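Couchtisch im Wohnzimmer dauernd voll - wie räumt ihr sowas auf und wie pflegt man die glänzende Platte?

Rubrik: Haushalt & Wohnen
395 Aufrufe

Flulon

Hallo ihr Lieben, ich hoffe, ich bin hier richtig, sonst bitte verschieben. Es geht um unseren Wohnzimmertisch. Wir wohnen auf 46 Quadratmetern, und der Tisch ist bei uns Esstisch, Teeküche, Ablage und Feierabendplatz in einem. Entsprechend geht es darauf zu, und mit dem Aufräumen komme ich einfach nicht hinterher. 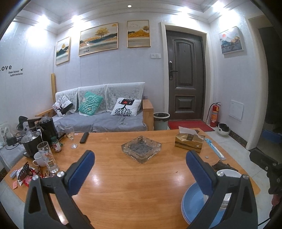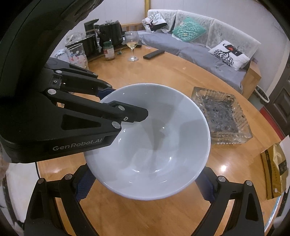
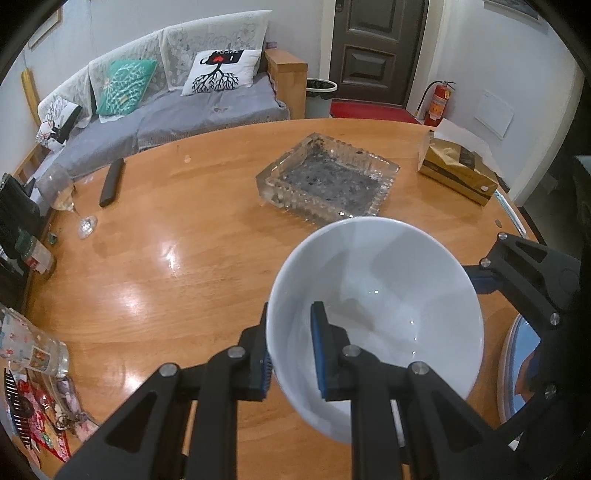 Ich fange jedes Mal mit dem besten Willen an, nehme ein Teil in die Hand, suche einen Platz dafür, finde keinen und stelle es dann doch wieder an den Rand. Am Ende habe ich eine halbe Stunde geräumt und der Tisch ist so voll wie vorher, nur anders sortiert. Am schlimmsten finde ich den Kleinkram: Münzen, Verpackungen, die Fernbedienung, lauter Sachen, die für sich genommen ja gar nicht stören. Die große weiße Schüssel steht auch dauernd dort, weil sie in unseren Küchenschrank nicht hineinpasst (die Türen gehen dann nicht mehr zu).

Und dann noch etwas: Die Platte ist aus Holz und glänzt ziemlich stark. Ich habe sie von meiner Tante geerbt und weiß nicht, womit sie behandelt wurde. Kann man da mit normalem Spülwasser dran? Und muss ich mir wegen des Wasserkochers Sorgen machen? Mein Mann meint, der könne ruhig stehen bleiben, ich habe da so meine Zweifel. Tausend Dank schon mal fürs Lesen, ist jetzt doch länger geworden!

Kamlesh Singhal

Liebe Flulon, erst mal: Du bist damit ganz bestimmt nicht allein, bei mir sah das jahrelang sehr ähnlich aus. Ich wohne auch klein (41 Quadratmeter, zu zweit) und habe mir im Juni endlich eine Reihenfolge angewöhnt, die ich dir gern aufschreibe, vielleicht hilft sie dir ja auch.

Zuerst nur den Müll. Ich gehe mit einer Tüte einmal um den Tisch herum und nehme leere Verpackungen und benutzte Taschentücher mit, sonst nichts, auch wenn es in den Fingern juckt! Den Aschenbecher leere ich gleich danach, aber in einen Metalleimer mit Deckel und erst, wenn die Asche wirklich ganz kalt ist. Glasaschenbecher mit Rillen weiche ich in warmem Wasser mit einem Spritzer Spülmittel ein und gehe dann mit einer alten Zahnbürste durch die Rillen, das geht wunderbar.

Dann kommt das Geschirr. Stielgläser trage ich immer einzeln hinüber und zuerst, die kippen so leicht um und rollen dann. Teller, Tassen und Schüsseln kommen danach in eine Plastikwanne, und dann gehe ich ein einziges Mal in die Küche und nicht zehnmal. Unterwegs bleibt man ja doch überall hängen.

Was jetzt noch liegt, kommt in einen Korb. Bei mir ist das der Honder, so ein flacher mit zwei Griffen, aber ein Schuhkarton tut es genauso. Da dürfen Schlüssel, Kleingeld und Kabel hinein, und abends vor dem Schlafengehen wird er ausgeräumt. Na ja, meistens. Die Fernbedienung hat bei uns ihren festen Platz auf der Armlehne und die Taschentuchbox darf auf dem Tisch bleiben, die braucht man eben.

Für die große Schüssel hätte ich noch eine Idee: Lass sie doch stehen und leg Obst hinein! Dann ist sie nicht mehr im Weg und du musst sie nirgends unterbringen. Meine steht seit Jahren so da - allerdings mit einem Stück Filz unter dem Fuß, damit sie beim Verschieben nicht kratzt.

Zur Platte: Glänzendes Holz ist sehr oft lackiert. Ich würde es an einer Stelle auf der Unterseite ausprobieren, ein gut ausgewrungenes Tuch, lauwarmes Wasser, ganz wenig Spülmittel, und gleich trocken nachwischen. Bitte keine Scheuermilch und auch nicht die raue Seite vom Schwamm. Den Wasserkocher würde ich auf ein Tablett stellen, da hat dein Mann nur halb recht. Der Boden ist meistens harmlos, aber es tropft halt immer etwas daneben, und der Dampf tut dem Lack auf Dauer auch nicht gut. Bei heißen Töpfen sowieso immer einen Untersetzer nehmen.

Ganz liebe Grüße und gutes Gelingen!

Yang

einfach kleineren tisch kaufen, dann passt nicht so viel drauf. hat bei uns geklappt

Enska

Das meiste hat Kamlesh ja schon geschrieben, ich möchte nur etwas zur Politur ergänzen. Bitte nicht einfach Möbelöl auf eine glänzende Platte geben, wenn du nicht weißt, was drauf ist. Auf Lack zieht es nicht ein und du wischst tagelang Schlieren weg, ich spreche aus Erfahrung. Wenn die Platte mit Schellack behandelt ist, was bei geerbten Stücken vorkommt, dann auch keinen Alkohol und keinen Glasreiniger, das gibt matte Flecken. Ich hatte so einen Fleck vom Desinfektionsspray, und der Tischler wollte 300 Euro fürs Aufarbeiten haben. Der Fleck ist jetzt unter einem Deckchen.

Wegen der Kabel: Eine Steckerleiste kann man gut in einen Karton mit seitlichen Schlitzen legen, wenn nur Ladegeräte dranhängen. Den Wasserkocher aber bitte direkt in die Wandsteckdose!

Flulon

Ihr seid so lieb, vielen Dank! Das mit der Reihenfolge probiere ich heute Abend gleich aus, und ein Tablett müsste irgendwo im Keller noch stehen. @Yang: Der Tisch bleibt, die Tante würde mir das nie verzeihen. @Enska: Woran erkenne ich denn, ob es Schellack ist?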